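The Week the Tinon Wouldn't Let Go
10 November 2022

I had meant to write about something else this month, but the gripper has eaten my evenings, so the gripper is what you get.
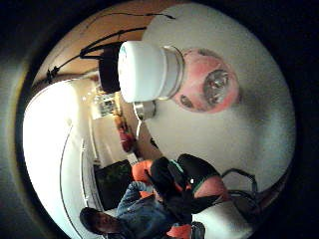 Some of you will remember that we've been collecting handling sessions for Plineo since the summer. The idea is simple enough to explain at a family dinner (I've tried, with mixed results). A person holds the gripper tool, picks up ordinary household things, puts them down again, and does that many, many times. Bottles, cups, whatever lives on the shelf. Later on, an arm with the same fingers tries to do the same thing by itself.

Up to last month the part with the people in it had been the calm part. All our worrying went to the arm. It has a fence, a light, and a big red button on each side, and we had a long meeting about where to put the second button. The handheld tool got a strap and a one-page sheet.

So, the fault. The Tinon is our newer hand tool, and it has a small motor that helps you squeeze, so your fingers don't get tired after an hour. You start to close, it feels you closing, and it adds a bit of push. Lovely thing when it works. What it did on the bad day was keep pushing. I had a plastic bottle in the fingers, I opened my hand, and the fingers stayed shut and went on closing. The bottle folded in the middle, the cap shot off, and lotion went up the wall and into my hair. I laughed, I cleaned up, I switched the tool off and on again, and then (this is the part I'm not proud of) I carried on with the session.

It did it again before lunch. That time my left thumb was between the fingers, because I was straightening the thing I was about to pick up. I got it out with a black nail and a very loud word, and I was lucky, since the limit on that motor is 60 newtons and my thumb had no business meeting it. I pulled the battery, put the tool in a drawer with a note on it, and went to find some ice.

Finding the cause took us the better part of two weeks. We went through the logs first, all 1,402 grasps from that tool, looking for any where the motor was still pushing after the hand had opened. There were a few, scattered over the weeks before, all of them too short for the person holding it to feel. They only ever showed up late in a session. We blamed heat for a while. Then we blamed the newest software, and rolled it back, and got the same fault on the bench with a block of foam standing in for my thumb.

In the end it was the cable for the squeeze sensor. It runs past the hinge, and every time the tool opens wide the cable rubs on the edge of a bracket. After enough openings the covering wears through and the signal drops out for a moment. A missing signal ought to mean "stop." Our code held on to the last good number instead, and if the last good number was a firm squeeze, then a firm squeeze is what you went on getting. I wrote that line myself, back in the spring, to smooth out little gaps in the readings. I remember being rather pleased with it.

The fixes are not glamorous. A lost signal now cuts the motor within 40 milliseconds, and the fingers are sprung so they fall open. The cable takes a longer path with a soft sleeve over the bracket. The motor limit has come down from 60 to a number I'd be willing to try on my own hand, and I did try it, on the good thumb. There is also a release lever on the outside that works with the battery dead, which we had on the very first drawing and dropped to save weight!

The rule I care most about is on paper, though, and it says that any close you didn't ask for ends the session. No switching it off and on, no finishing the row first. The folks at Grabowska, who make our sensor cables, asked whether we'd send them the worn one, and we did, along with a slightly embarrassed letter.

We're running the rebuilt tool on the bench through the rest of the month, foam block and all, and if it behaves it goes back to the team in Hunton in December. Until then it's the old unpowered one for everybody, sore fingers included. My nail is still hanging on, in case you were wondering, and my mother has asked me twice now whether I've considered working with paper.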